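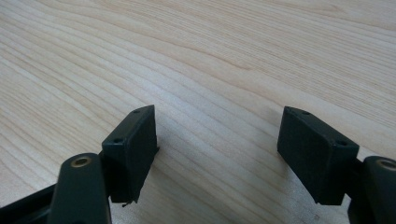 7 August 2024

Glaze notebook, Tesine celadon, continued.

Opened the Laxdal this morning. Top shelf fine, middle shelf fine, bottom shelf a crime. The Tesine has crawled on every tile that sat near the back, pulling itself into little islands with bare clay between them. One of the islands looks like Florida. I'm keeping that tile.

Same bucket, same dip, same cone pack as the July firing, which came out so well that I told people about it. Lesson noted.

What changed since July:
New bag of Platier (the smooth one, not the grogged one).
Bisque done by Wekesa instead of me. His bisque is better than mine so I doubt that's it.
I sieved the bucket. In July I did not sieve the bucket, out of laziness.
Humid all week. The tiles took forever to dry after dipping and I may have loaded the bottom shelf before they were ready. "May have" is generous.

Wekesa thinks dust. He says the bottom shelf tiles were the ones left out by the wheel over the weekend, and he ran a wet finger along the spare ones and showed me the finger. Fair point. Karine thinks the glaze is on too thick and has thought so about every glaze I have ever made, including the one that was a wash.

Karine Vachon's method, written down here so she stops repeating it: scratch the dry coat with a pin, look at the depth, compare with the coat on a good tile. My good tiles are fired, so there is nothing to compare with. She knows this. Need to keep one raw dipped tile per batch from now on, wrapped, in the drawer with the cones.

Specific gravity of the bucket read 141 on the scale we use (that's 1.41, we drop the point, please don't write it three different ways in this book, Wekesa). The July page gives no reading at all. It says "seems right" and there's a drawing of a duck.

Cones: bottom shelf dropped flat, top shelf nicely bent. So the bottom is running hot, or the soak is cooking it. The program holds 30 minutes at peak. I don't remember choosing that. It might have come with the kiln.

Plan for next load
9 tiles, all Platier, all from the same slab.
Wash three, wipe three, leave three as they are with the dust on. Numbers in iron oxide on the back, and this time wait for the oxide to dry before stacking, so that tile 6 doesn't also say 6 on tile 7.
Dip count of 2 for everything. No touching up with a brush, however sad they look.
Dry overnight. Overnight means overnight.
Spread each group over all the shelves or we learn nothing.
Leave the soak alone for now. If I change that too I'll be back here writing "seems right."

Other business. Prastier sent the wrong silica again, coarser than what we ordered. It's under the bench with tape on it. Do not use it. Wekesa has asked whether we could use it for something, and the answer is the driveway.

Kiln shelf three has a glaze drip the size of a lima bean. Grind before loading. Goggles are on the hook, or they were.

Karine just walked past the tiles and said "thick."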